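拼桌的缝，应当写进验收单

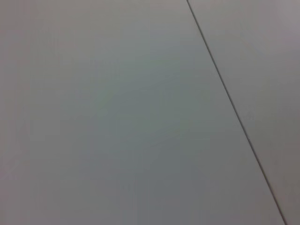

两张桌子并在一起当一张用，是小型办公室和共用工作间里最常见的做法，也是最少有人认真对待的做法。采购时谈的是板厚、承重、封边，到货以后谈的是颜色有没有偏差，至于两块台面并拢以后中间那道缝，通常一句“推紧就行”便过去了。哑光浅灰的台面尤其容易暴露这个问题：面上几乎没有纹理，也没有反光，一道笔直的深色细缝斜着过去，就成了整个台面上唯一的线条，眼睛总要先落到它上面。木纹面可以把缝藏在纹路里，素色面藏不住。我的主张是，拼缝应当作为单独一项写进验收单，有数值，有测法，有责任人。

先说缝的三个参数。一是缝宽，二是缝两侧的高差，三是缝的平行度，即两端宽度之差。多数人只看第一项，而影响使用的主要是第二项。缝宽一点，掉进去的无非是橡皮屑和订书钉；高差一旦能被指腹摸出来，写字时笔尖会跳，裁纸时刀会偏，鼠标经过时会顿一下。平行度则是诊断用的指标。缝一头紧一头松，说明桌架不方正，或者地面不平，这时候再怎么推桌子都没有用，越推越歪。

五月间，我替Clarkberg的一间制图室重新排过桌子。原先的布置是8张单桌两两相拼，连接方式全凭自重。负责采购的Inmaculada Alcaraz认为加连接件属于多此一举，理由是桌子本身够重，不会走位。桌子重，可以抵抗偶然的碰撞，抵抗不了每天从同一个方向来的倚靠。制图的人习惯把前臂压在靠身体一侧的边上，力是斜的，时间一长，缝必然变成楔形。我们最后在每道缝的背面装了3块平连接片，居中一块，两端各一块，缝的问题就此不再有人提起。

连接片的位置值得多说两句。很多安装工图省事，只在两端各打一块。台面长度在600毫米以内，这样做没有问题；再长，中段就缺少约束，板材受潮或者受压以后各自变形，缝的中段会先出现高差。中间那一块的作用是让两块板同步变形，变就一起变。螺钉长度要按板厚减去余量来选，宁短勿长，打穿台面的事故我见过不止一次，补是补不好的。

再说填缝。Rodrigo Cantero在Plirnico的内部通讯上写过一篇短文，主张用同色密封胶把缝填平，一劳永逸。我不同意。第一，所谓同色，在素灰面上几乎做不到。灰色对光极为敏感，同一块板，光线一换，有的地方偏暖，有的地方偏冷，胶体的反光特性又与板面不同，填完以后往往得到一条比原来更显眼的带子。第二，胶一旦固化，两张桌子就成了一张，以后搬家、换线、调整朝向，都要先动刀。第三，胶面吸附石墨粉和手汗，清洁起来比清一道空缝费事得多。空缝用硬卡片裹一层布，走一遍即可。

缝的方位也有讲究。我见过不少工位，缝正好落在使用者胸口正前方，也就是最常写字的位置。布置的人追求对称，使用的人只好把纸往左挪或者往右挪，几个月下来坐姿就歪了。合理的做法是让缝偏到一侧，留出一块完整的大面作为主工作区，另一侧的面积用来放参考资料和杯子。若两张桌子尺寸相同，那就移动椅子，不必移动桌子。Demetrio Marín对此有过反对意见，他认为偏置会让抽屉柜和腿部空间冲突。这个反对成立，但只对带固定柜的桌型成立，活动柜不受影响。

也有人会说，一张大板就没有缝，何必折腾。整板的问题在运输和更换。整板进不了窄电梯，边角磕坏一处就要全换；拼板坏了一块换一块。浅色哑光面又特别容易留下淡淡的擦痕，斜着看才看得见，拿湿布擦不一定擦得掉。能单独更换，在这类面材上是实在的好处。所以我赞成拼，只是反对随便拼。

验收的具体写法，供参考：桌架四角先调平，再并拢台面，再装连接片，次序不能颠倒。测量时用塞尺在缝的两端和中点各取一个值，记录在单子上；高差用直尺横跨缝面，对着光看尺下有无透光。装好后静置60天复测，两次数值并列填写，由安装方和使用方同时签字。Zulema Herrera建议复测时桌上的物品照常摆放，不要清空，我认为有道理，空载数据对日常使用参考价值有限，这一条已经加进我们现在用的表格，放在备注栏的上一行。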